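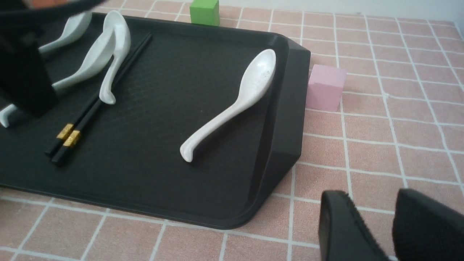 Figure 8.1 White ceramic soup spoons on a black tray.

Chapter 8
Fired Clay in the Kitchen

Most of us meet fired clay before we have properly woken up. It is the mug we fill, the bowl we tip the cereal into and quite possibly the tiles we are standing on while we do it. We are so used to it that we hardly think of it as a material at all, in the way that we might think of steel or glass, and yet it behaves very oddly when you stop to consider it. It begins as something soft enough to take a thumbprint. It ends as something so hard that a steel knife may leave a grey streak on it instead of a scratch. It will put up with boiling soup for years on end and then break in two because it met the edge of the sink at the wrong angle.

In Chapter 7 we looked at metals, and you will remember that a metal spoon can be bent and (with a bit of patience) bent back again. A ceramic spoon gives you no such second chance. The reasons lie deep inside the material, in the way its particles are held together, and we shall get to them in good time. But I should like to begin, as I usually do with my own classes, with the ordinary business of eating and drinking, and with the pottery at Hurnside.

The Hurnside works belongs to a small firm called Kitura, which makes plain white tableware for cafés and canteens. I first visited one July, on a day when any sensible person would have kept well away from a kiln, and I have gone back whenever they would have me. In the year of that first visit the works set out to make 3000 soup bowls for a single customer. It delivered 2364. The rest had cracked, warped, stuck to the shelf or come out with a blemish that the customer would not accept, and they went into a skip behind the glaze room. I stood and looked at that skip for quite a while. Every piece in it had been shaped, dried and fired by people who knew their trade very well indeed, and it seemed to me that there was a whole chapter's worth of science in there - so here it is.

We shall follow the clay in the order that the potters do. First comes the raw clay itself, which is made of tiny flat particles with water between them. Next comes drying, when the water leaves and the piece shrinks, often more on one side than the other. After that comes the kiln, and last of all the glaze, the thin glassy coat that gives tableware its shine and makes it so much easier to wash.

Take your time over the drying section in particular. Students tend to hurry through it on their way to the fire, and then find the later pages on cracking rather hard going.
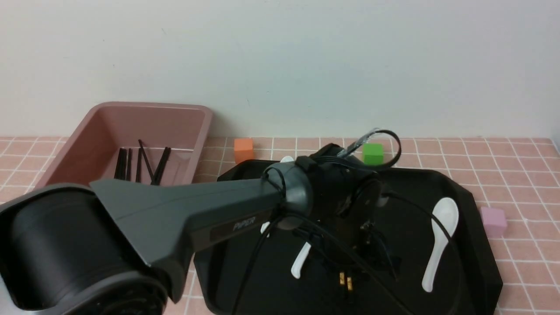
Before you begin

You will need to be comfortable with the idea of expansion from Chapter 3, and with the difference between a mixture and a compound. If either feels a little rusty, an evening spent on the Nitesa revision sheets will soon put it right.

It would also help to have a piece of chipped crockery beside you as you read. Run a fingertip carefully near the chip, keeping off the sharp edge, and compare the bare clay with the glazed surface next to it. The bare part will usually feel rougher. Put a drop of water on each and see what becomes of it, and jot down what you notice, as we shall come back to your notes in the section on glazes.

Last updated June 11, 2021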